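Section 7. Wrist Stall Faults During Can Pickup

Applies to: Wuvach two-arm tabletop cell, control software Turkness, all releases since August.

This section covers fault 1732 (gripper stall before contact) and the related fault 76 (fingers did not reach open position). Both stop the arm that raised them. The second arm keeps its position and stays powered.

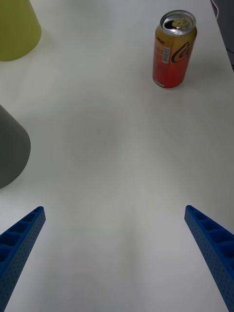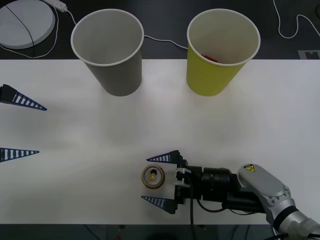 Figure 7-1. Top: wrist camera view with fingers open and the can ahead of the fingertips. Bottom: workspace camera view with fingers of both arms open.

7.1 What the fault means

Fault 1732 is raised when the finger motor draws more current than its limit while the controller believes the fingers are still moving through free air. The usual causes are a cable pulled tight behind the gripper, a finger seated crooked in its mount, or a wrong table height. With a wrong table height, a fingertip presses on the tabletop and the motor works against it.

Fault 76 is raised when the fingers are told to open and do not reach the open position in the allowed time. If both codes appear together, clear 76 first.

CAUTION: An arm that has stopped on either fault is still powered. Do not put a hand between the fingers or between the two arms until step 3 is done. The lightning-bolt label on the arm marks an electrical hazard. Do not remove covers on a labeled segment.

7.2 Clearing the fault

1. Press the stop button on the operator panel. Both arms must be stopped, including the one that did not report a fault.

2. Write down the code, the arm (left or right) and the step number shown on the panel. The step number is lost at power-off.

3. Switch the cell power to OFF and wait 40 seconds for the drives to discharge. The panel light goes out when this is complete.

4. If the gripper is holding a can, support the can from below and turn the release screw on the gripper body counterclockwise until the fingers let go. Do not pull the can out. An open can may still contain liquid.

5. Look along each finger from the base to the tip. Replace the finger if any rib between the pockets is cracked or if the finger stays bent after it is released. Replace fingers in pairs.

6. Check that each finger is square in its mount. Tighten the mount screws by hand with the supplied key.

7. Follow the gripper cable back along the arm. It must have enough slack for the wrist to turn fully in both directions. A cable that hangs below the gripper can catch on the near edge of the table when the arm draws back.

8. Wipe up any liquid on the tabletop and fingers with a dry cloth. Let the fingers dry before going on.

9. Move cups and cans out of reach of both arms. Switch the cell power to ON and select HOME. Stay outside the marked area until both arms report READY.

7.3 Checking the table height

Do this check if fault 1732 comes back within 80 cycles, or after the table has been moved.

1. Select SETUP, then TABLE HEIGHT, then the arm that reported the fault.

2. Jog the gripper down at the slowest speed until a sheet of paper just slides under the fingertips.

3. Press STORE. Repeat for the other arm, even if it has not faulted.

4. Run OPEN/CLOSE TEST on both arms with nothing on the table.

NOTE: The stored height belongs to the fingers that were fitted when it was taken. Repeat this check after every finger change.

7.4 Returning to work

Put one can on the table and run a single pickup at reduced speed. Watch the wrist camera view as the arm comes down. The fingers should stay open until the can is between them. If they start to close early, press the stop button and go to Section 8, Camera Alignment.

Do not raise the current limit to get past fault 1732. A Kerkton site did this, and the gripper crushed a full can and wet the wrist connector. The limit is locked in current releases.

If the fault returns after both checks, leave the cell switched off and contact Tzanetos service with the notes from step 2 of 7.2.

Section revised 28 October 2024, M. Politis. Step 7 of 7.2 added.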